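Chapter 4
Putting Things Where They Belong: Your Team's First Placing Task
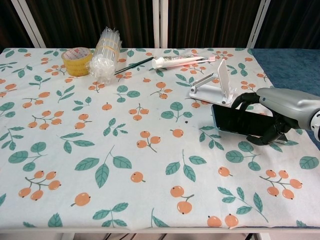 UNIT TWO: HANDS AND OBJECTS

Picking something up gets all the attention. When visitors come by a student robotics club, they clap when the hand closes and the object leaves the table. Fair enough, it's a great moment! But ask anyone who has spent a season on a team which half of the job kept them after school, and they will tell you it was the other half: setting the thing down again, in the right spot, facing the right way, without knocking over whatever was already there.

In Chapter 3 your team got its hand to close on a block, a sponge, and a paper cup. Those objects are forgiving. A block is still a block if it lands two inches to the left, and a sponge doesn't care which side is up. In this chapter we move to a phone and a phone stand, and the rules change. The stand has a base, a backrest, and a narrow place where the phone is meant to rest. The phone has a long side and a short side, a screen and a back. All of that has to line up before the fingers open.

What you will be able to do by the end of the chapter

Describe a placing task in terms of a start, an approach, a contact, and a release.
Choose a grip that leaves room for the target as well as the object.
Set up a table so that your trials can be compared with each other.
Keep a trial log that a teammate can read without you standing next to them.
Practice the Stand Task as it is scored in the Brorkonley Challenge.

Words to know

Approach: the path the hand follows on its way to the target.
Clearance: the empty space between the hand (or the object in it) and everything else.
Orientation: which way an object is turned.
Release: the moment the fingers let go, and the short movement away that follows.
Clutter: objects on the table that are not part of the task.

4.1 Why the grip comes last

Here's a habit worth building early. Before you plan how the hand will pick something up, plan how it will put it down, and then work backward.

Try it yourself with your own hand. Lay a phone flat on a desk and pick it up any way that feels natural. Now put it in a stand. Chances are you shifted your fingers on the way there, maybe turned your wrist a little, and never noticed doing it. People adjust a grip in midair all day long. Most student-built programs can't, so whatever grip the hand has when it leaves the table is the grip it will have when it reaches the stand.

Look again at the photograph that opens this chapter. The black hand is holding the phone lengthwise, tilted, with the dark screen turned toward the upper left, and the white stand is just behind it with its backrest angled back. Before reading on, talk through these points with your group and write down what you decide. Which parts of the phone need to stay free of fingers so it can rest against the backrest? If the phone had been gripped by its other end, what would the wrist have to do? Where does the hand go after it opens?

There is more than one workable answer, and teams often disagree loudly over this one. Good! Sketch each idea from the side before you throw any of them out. A side view shows clearance far better than a top view does.

4.2 The four parts of a placing task

Start. Write down where the object is and how it is turned before the hand moves. "On the table" is too loose. "Face up, long side along the front edge, one hand's width from the stand" is something a teammate can repeat.

Approach. Bring the object near the target but not touching it, then stop. This stopping place is sometimes called a waypoint, and it is the most useful point in your whole program. If the object looks wrong at the waypoint, it will look worse at the stand. Fix it there.

Contact. Move slowly now. With a stand, the lower edge of the phone usually meets the base first and the back of the phone follows. Cut your speed well below what you use for the approach. Light stands slide, and a stand that slides away from the phone can turn a nearly finished placement into a chase across the tablecloth.

Release. Open the fingers, wait a beat, and back straight out. Beginners love to swing the arm home the second the fingers open, and a fingertip catches the phone on the way past. Give the hand a clear exit, then celebrate.

4.3 Setting up your table

A practice table should look a bit like a table somebody lives with. The one in our opening photograph has a roll of transparent packing tape, a bundle of clear plastic tubes, a pen, a tube of toothpaste, and a pink toothbrush on it, all toward the back, and the cloth underneath is covered in orange berries and teal leaves. A patterned cloth is a real test for any team using a camera to find objects, since a program tuned on a plain white surface may suddenly find "objects" all over the print.

Begin with the plain table and add clutter in stages. Our suggested order:

Stage A. Phone and stand only, plain surface.
Stage B. Phone and stand only, patterned cloth.
Stage C. Patterned cloth, with small items along the back.
Stage D. Patterned cloth, with at least one item close to the approach path.

Mark the corners of the stand's base with small bits of masking tape so you can put it back in the same place after each trial. If your cloth bunches up, clip it to the table. Keep the cables clear of the arm's path and of people's feet, and agree on who has the stop button before anyone presses start.

Run 20 trials at each stage before moving to the next. Yes, it's a lot. Split them across two meetings if you need to, and trade jobs halfway through so everybody gets a turn at the controls.

4.4 The trial log

The Prundix worksheet at the back of the book has one line per trial, with space for the stage, the starting position, the result, and a note. Use these result words and no others, so that logs from different groups can be put side by side:

Placed: the phone stays in the stand after the hand has backed away.
Leaned: the phone is touching the stand but isn't seated.
Dropped: the phone left the hand before contact.
Pushed: the stand moved off its tape marks.

The note matters as much as the result. "Pushed" tells you what went wrong. "Pushed, came in too low, hit front of base" tells the next person what to change. One of our favorite logs came from the Drirnovach after-school club, whose first 29 trials included 17 marked Pushed. Nearly every note on those lines said the same thing in different handwriting: too low. The team raised the waypoint by the thickness of a pencil and had a completely different afternoon.

4.5 How the Stand Task is scored

In the Brorkonley Challenge, each team may use up to 4 attempts and keeps its best one. Judges look at whether the phone stays in the stand, whether the screen faces outward, and whether the clutter is where it was at the start. Speed is only used to break a tie, so there is no reward for rushing the contact.

Teams may use any arm and any hand that passed inspection in Chapter 2. A simple two-finger gripper from the Oosthuizen kit can do this task very well. A hand with more fingers gives you more ways to hold the phone, along with more fingers to get out of the way at release.

Before you begin

Gather your arm, a stand, a phone or a wooden block cut to the same size, masking tape, a cloth, and your log sheets. Use the block for Stage A. Switch to a phone (an old one, with its owner's permission) when your group has ten trials in a row marked Placed.

Then turn to Activity 4A, Finding Your Waypoint.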